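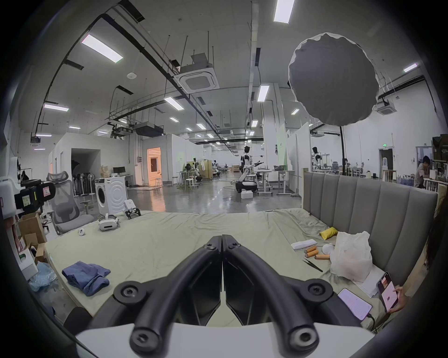 The headboard with its light wood top edge, and a pale green sheet on the mattress.

Testley Channel Headboard, Grey

We get asked for this one more than anything else in the bedroom range, and I'm so pleased it's back! The Testley is a padded headboard with vertical channels running from top to bottom and a trim of light wood along the top edge. It's a simple idea and a lovely one. The channels give you a bit of softness and shadow, the wood keeps it from looking like a big grey block, and the whole thing goes with nearly any bedding you throw at it (pale green, as it happens, is my favourite colour with it, and the more crumpled the better).

What it's like to live with

I've had a Testley at home since April and I'm a terrible one for using the bed as a desk. Chargers, papers, phone, a parcel I've half unpacked, a cup of tea if I'm feeling brave. If your bed also ends up as the place where everything gets put down for a minute, you'll want something decent to lean on while you sort through it all, and the padding on this is firm enough to sit up against for a whole evening. You don't sink in and slide down. My old one had buttons, and every one of them found my spine sooner or later.

The channels are stitched through to the backing, so the filling stays where it's meant to be. Dust does like to settle in the grooves. Run the brush end of the vacuum down them when you're doing the floor and you'll never notice it.

The wood trim is a solid strip with a clear matte finish. It's smooth to the touch and rounded at the front corners, so there's no sharp edge if you reach up behind you in the dark. Please don't use it as a shelf, though! It's too narrow for a glass and we've had one or two sad emails.

Sizes and fitting

The Testley comes in single, double, queen and king. All four are the same style and colour, with more channels as you go wider. It bolts to the bed base with two legs at the back, and the slots in the legs let you move it up or down to suit the depth of your mattress. If you have a very deep mattress, put the bolts in the top of the slot so you don't lose the padding behind the pillows.

It fits the Ferka base straight out of the box. It'll also go on most other bases that have headboard holes at the standard spacing. Measure between the centres of the holes before you order, and if you're not sure, send us a photo of the foot of your base and the head of it and we'll have a look.

You'll need a spanner and ten minutes. A second person is a help with the queen and king, mostly to hold it level while you do up the first bolt. Leave both sides a little loose until the legs are sitting flat, then tighten.

The fabric

The cover is a woven grey polyester with a bit of texture to it. It's a mid grey, neither blue nor brown, though every screen shows colours a little differently and I'd always say get a swatch first. Swatches are free and go out in an ordinary envelope. Hold yours up against the wall at night with the lamp on as well as in the daytime, it makes a surprising difference.

For spills, blot with a clean cloth and lukewarm water, then let it dry on its own with the window open. The cover doesn't come off, so skip the washing machine and anything with bleach in it. Pet hair comes away with a damp rubber glove.

Amparo Giraldo, who designed the Testley for us, went through a silly number of channel widths before she settled on this one. The narrow ones looked fussy and the wide ones went saggy in the middle. I think she got it exactly right, and I was the one arguing for wide.

Details

Colour: grey, light wood trim
Style: vertical channel, padded front, plain cotton back
Fits: Ferka base, most bases with standard headboard holes
In the carton: headboard, two legs, bolts and washers, instruction sheet
Price: $300 single or double, $600 queen or king
Delivery: $40 to metro areas, ask us for a quote elsewhere
Item code: 252

The sheet, mattress and everything on it are not included.

Stock

The next lot lands on 3rd August. You can order now and we'll hold one in your size, or drop in to the Huamán showroom and lean on the floor model for as long as you like. Returns are fine if it's unused and still in its carton.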